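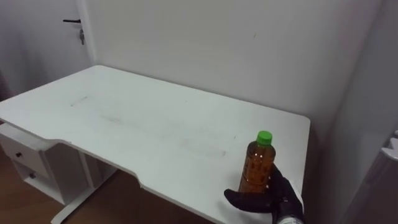 Figure 2. Bottle task, Sornik hand at the right side of a capped bottle, desk near the wall.

4.2 Grasping with the stock hand

We tested the Sornik hand as sold, on the Gorstead arm, with vendor firmware and no tuning on our side. Kit arrived in September. Setup took most of a morning, mainly the wrist cable, which is too short for the Gorstead mount (Stenport sells a longer one, not tested).

Task: reach for the bottle, close the fingers, lift, hold, put back on the desk. Clear plastic with a ridged body, green screw cap, placed close to the front edge as in Figure 2. In total 473 trials, all under the default grip profile. Rangi Bright ran the trials, Gilberto Cáceres scored them from the logs.

Most failures came at closing. Thumb low, upper fingers against the body, and if the thumb comes in late the bottle tips. Slips during the hold were less common and mostly followed a poor first contact. The manual lists loads of up to 640 g for this grip; we did not test teh limit.

The Fukuda hand was easier to set up but has no per-finger force readout, so the two are not compared on grip force. Price also differs alot, see Section 7. Finger pads showed wear by the end of the trials and replacement pads are only sold as a full set.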